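5/21/18

Back at the Daltby annex until after eight. I had told myself I would write this up as a proper fault report first and a diary second, and the proper report now has a title and my name in it, so diary it is.

The left gripper stopped letting go today. It has been the good one for months. The right one has always been the moody one, the one I apologize to visitors for, and today the right one behaved like a choirboy while the left one shut on a shoe at twenty to eleven and stayed shut. The open command went out and the log says the open command was received. The log was very pleased with itself about this. The fingers stayed exactly where they were, and the sneaker acquired a waist.

I did what the manual says, which is send the command again. Then I did what the manual does not say, which is send it six times in a row with increasing force on the return key. After that I hit the stop button, and learned the thing I should have known since the Sullbridge move: on this setup the stop button kills the arm and leaves the gripper holding whatever it had. Perfectly sensible if it's holding a glass jar over somebody's foot. Less charming if what it's holding is a finger. It was a shoe, so I got my lesson at a discount.

I want that written down somewhere I'll see it, so: stop does not mean let go. I have worked next to this machine since last June believing that it did, and I have reached in between the fingers to straighten a lace more times than I'd like to tell Dobson's safety people. I'll have to tell them. There's a form. 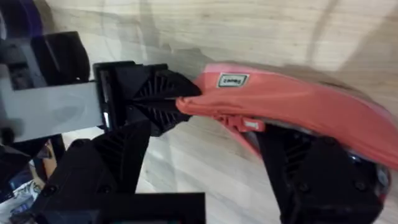
Why would a gripper stay closed when it has been told to open? In our case the controller thought it was open already. The position reading had slipped after a cable worked itself partway out of its socket, so every open command was checked against a wrong number, found to be already satisfied, and politely filed away.

The cable took me most of the afternoon to find. I suspected the software first, because I wrote some of it, and then the power supply, because I hadn't. I swapped a motor that had nothing wrong with it. I read back through 1,441 lines of log looking for the moment when things went bad, and there it was on roughly the fortieth line, where the reading jumps by 18 degrees between one tick and the next and nothing in our code so much as raises an eyebrow. A joint can't move that far in that time. A child could see it. I couldn't, but I was reading from the bottom up.

The plug is on the inside of the wrist where the cable has to bend hard whenever the arm reaches low, and shoes on a floor mean it reaches low all day long. When we were doing the Enlow boxes up on the bench it hardly bent at all. So the change of job did it, slowly, and I was the one who argued for the change of job. I believe my words were "it's only shoes."

Pushed the plug home, tied the cable back with more slack, homed the gripper by hand with the power off and my heart going. It opened. It closed. It opened again. I had it do this for ten minutes, which is a dull thing to watch and I enjoyed all of it.

Tomorrow: a check that throws a fault when the reading jumps, a label by the stop button in large rude letters, and the form. Also find out whether the release lever on the back of the gripper is supposed to need pliers. I am fairly sure it isn't.

Dinner was crackers over the sink.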